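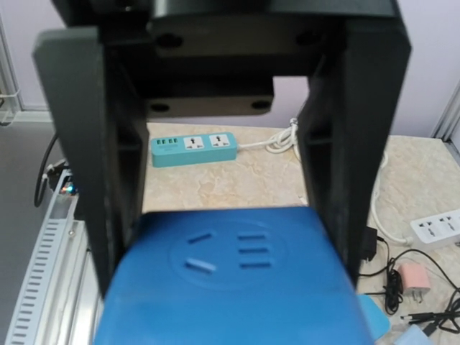 A reader up in Dorkerthorpe wrote in to ask why the first version of this guide went straight to plugging things in and never mentioned where the board should live. Fair call! So I've put that part first, and you can blame me for everything after it.

Section 2: Setting up your power board and travel adaptor

I'm using the Brerkum board here, the one with USB ports next to the outlets, but most of this goes for any board with universal outlets.

1. Clear a spot on a hard, flat surface. A table or desk is good. Carpet, doonas and the back of the couch are not (I know, I've done the couch one too).

2. Lay the board down with the outlets facing up and let the cord out. If it's still coiled from the packet, undo the whole lot before you switch anything on. A bundled cord can heat up under load.

3. Check the label on the underside for the maximum load, then add up the wattage of whatever you're planning to run. My old Finska sandwich press is 1000 watts all by itself, so it gets its own wall socket and the board never sees it.

4. Plug the board into the wall, with the wall switch off. Push until the plug sits flush.

5. Now your appliances. Universal outlets take several pin shapes, so line the pins up with the right slots before you push. If it won't go in, pull it out and look again. Please don't wiggle it in on an angle!

6. Phones and tablets go in the USB ports, which leaves the outlets free for the bigger plugs.

7. Switch on at the wall.

Note: An adaptor changes the shape of the plug and that's all. It won't change the voltage. Check your charger or appliance for its input range before you take it overseas.

Caution: Don't plug one board into another, and don't stack adaptors. Keep the lot away from sinks, kettles and fish tanks.

Caution: If a plug feels hot or an outlet looks discoloured, switch off at the wall and stop using it.

For wall mounting, go to the Ignacio bracket sheet, part 211.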